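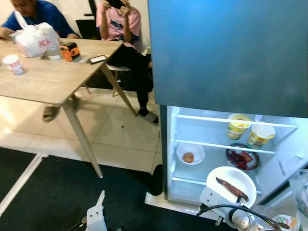

You're all breathing in the wrong place, Adoración Paredes told us, and I wrote it across the top of my score in big letters so I'd quit doing it. She meant measure 351, where the altos come in under the tenors and everybody grabs for air at the same second. From the back row it must sound like a vacuum cleaner starting up!

26 April 2019

So, the Folelus. I've been putting off writing about it for weeks and now we're far enough in that I sort of have to. It's 535 measures long with one real break, and the concert is in June, and I can sing maybe half of it without looking. The first third I love. It's low and slow and sits right where my voice wants to be, and I can hum it doing dishes or driving or standing in line at the bank (I got a look for that one). Then the key changes and it all goes to pieces for me.

Anyway, I've been practicing in the car again. I recorded my part on my phone, one finger on the piano, super slow, and I sing along at red lights. Smits says that's cheating. Smits also sings bass and has the same four notes for two pages, so I'm not taking advice from that end of the row.
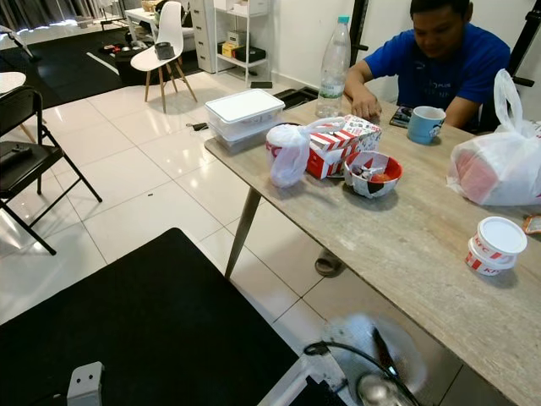
Sturkadby Community Choir - Alto Section

We ran the middle part tonight with no piano at all. I was dreading it. You find out pretty fast who's been leaning on the piano, and it's me, I've been leaning on the piano. We started on a nice clean chord and by the bottom of the second page we had sunk almost a whole step, and when Adoración played the note we were supposed to be on, everybody groaned out loud. She had us do it again sitting down, then again with our eyes shut. Eyes shut was way better. I could hear the sopranos for once and not just the person breathing on my neck.

My trouble spot is still that jump up to the D. I get there, but I get there like somebody climbing over a fence. The trick I'm trying is thinking the high note while I'm still singing the low one, and it worked two times out of five, so I'll take it. I also need to fix my vowels. I've got a flat midwestern "ah" that sticks out a mile in Latin, and I can hear it on the recording plain as day.

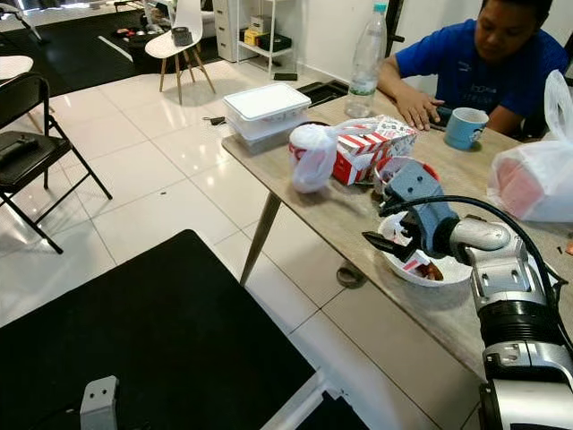

Chicken box and a white bowl on the table.

Other news. The folders came, the black ones with the elastic on the side, and they're nice but the pages are too wide for them, so my score pokes out and is already getting dog ears. I might trim it. I probably shouldn't trim it, it's a rental - 100 copies on loan from Wiltska and they want every one of them back clean, pencil only, erased before return. I have so much pencil in mine. Arrows, eyeglasses, BREATHE, DON'T BREATHE, a little frowny face at the key change.

There was a long talk about what to wear, too. All black won, same as last time. I was hoping for a color but okay, I own the pants. 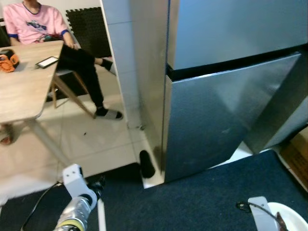
The gray fridge.

Got home late and too wound up to sleep, so I sat on the bed and went through the last twelve pages in a whisper. The ending is so pretty. The altos hold one note for three full measures while everyone else moves around us, and it's about the easiest thing in the whole piece and I still got goosebumps whispering it in my pajamas.

To do before next time: measure 351 with a metronome, the D, and find my good pencil. And drink more water, I was hoarse by nine.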